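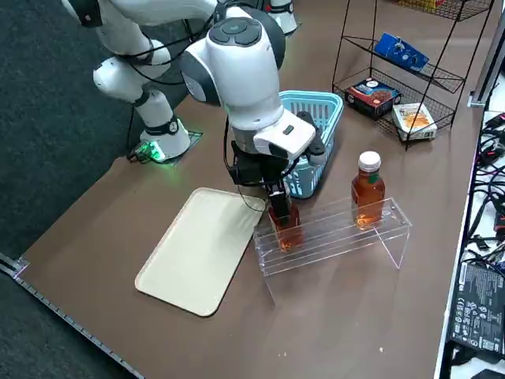 Last changed: December, release 2

Endgate shelf and bottle set

Endgate holds 1552 recordings of two-arm robots doing small shop and kitchen jobs: moving tea bottles, handling snack boxes, using a basket and a tray. Polteck put it together at Skadbridge to find out how near such machines are to doing these chores unaided. Going by our own trials, they are not there yet.

Each recording covers one job and stops after 30 seconds, finished or not. Of the full set, 179 are marked "failed" – please keep them in when you report results. 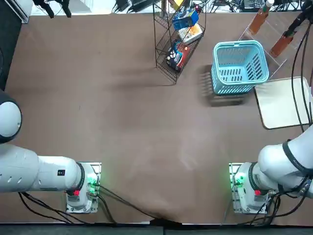 Failed runs have their own folder, sorted by job. Bottles cause more trouble than boxes, mostly at the moment of letting go. A slow run still passes if the item ends up where the job sheet says. We don't score neatness.

Known gaps: one table layout, few kinds of goods, nothing soft, nothing that spills. A model that does well on this set has not been shown to cope with a real shop shelf.

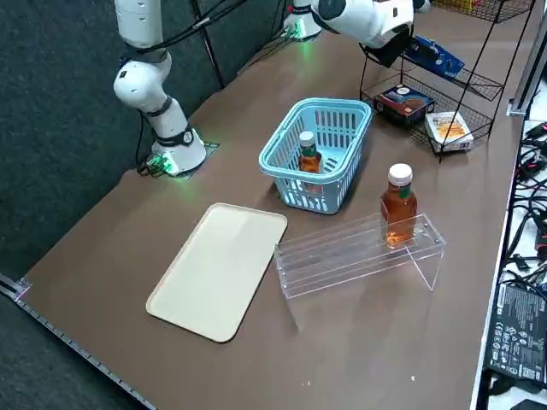 Nga Tô wrote on the issues page that the 30 second limit is too kind, and that a shelf filler at Bùi would have cleared the lot by then. She would like a timed split. It is planned for release 3.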